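Moving somewhere smaller
21 Sep 2023

She has run Tanner, a small firm in Skultberg that helps people move to smaller homes, for 12 years. Before that she worked in a furniture warehouse in Tavberg, where she learned to pack a van and to read a floor plan. Most of her customers are over seventy and most are leaving a house they have lived in since their children were small.

"People ring me up and want to talk about the van," she says. "The van is the last day. I want to talk about the kitchen drawers."

Her first visit takes a morning and she doesn't move anything. She walks through the rooms with the owner and writes a list. The longest one she has made ran to 932 lines, for a house at Skekex with a cellar, a loft and a workshop. The new flat had two rooms. It took from the beginning of spring until July to get through it, mostly because the owner wanted to read every letter before deciding on it.

I asked whether she ever tells people what to throw away.

"No. I ask them where it's going to stand. If they can show me on the plan, it comes. If they can't, we put it to one side and look again the week after."

She starts with things that carry no feeling. Cleaning cupboards, spare bedding, plastic tubs without lids. Photographs come last, and she will not have them out on the table in the first month. She has seen whole weeks go that way. Paper is slower than furniture, and small things are slower than large ones. A wardrobe either fits or it doesn't – a tray of buttons and keys can take an afternoon.
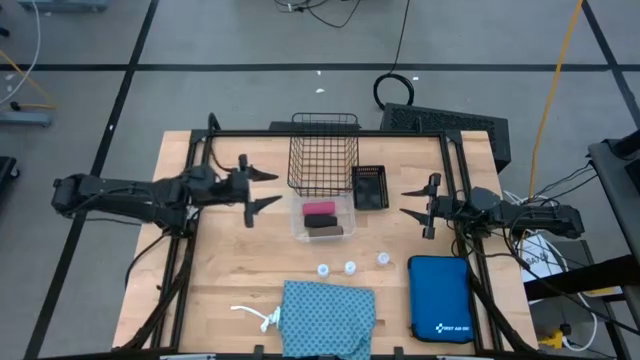

One former customer told me she had found the waiting pile the hardest part, and would have liked somebody to decide for her. She had gone back and forth over the same set of plates for most of a month, she said, and in the end gave them to a neighbour and was cross about it until Christmas.

I put this to the owner of Tanner, who nodded.

"I've heard that from a few. I still won't do it. If I decide and I'm wrong, they've lost the plates and they've lost their trust in me as well."

What has changed most since she started is what the children want. Years ago a dining table would be argued over. Now she often has trouble placing one at all. The second-hand shops in Tavberg have stopped taking dark furniture, and the auction house only wants to hear about the better pieces. Tools go quickly, as do garden pots and good wool blankets. Glass is difficult.

"I have to tell people what things fetch, and it's not nice. They remember what they paid."

She charges by the hour and gives the price in writing. A usual job is 5 visits before the move and 2 after it. The visits after are the ones families try to cut, and she thinks that is a mistake. The first fortnight in a new place is when people can't find the scissors, and put the light bulbs in with the tea towels, and start to feel they shouldn't have come.

She likes to have the bedroom finished by the first evening: bed made, lamp plugged in, curtains up. The rest can stay in boxes. If there is time she does the kettle and the cups.

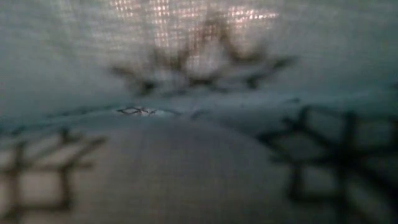
Not everyone can pay for this, a reader in Skekex pointed out when we asked for experiences of moving late in life. He and his wife had done the whole thing themselves with a borrowed trailer, and thought the council ought to offer a few hours of help to anyone leaving a house for a flat.

She agrees with him on the council. She has written to them about it herself and had a polite letter back. For those doing it on their own, her advice is to start a year before they think they need to, do one cupboard at a time and stop for lunch.

And her own house?

"Full," she says. "I've got a loft I haven't been up in since my knee operation."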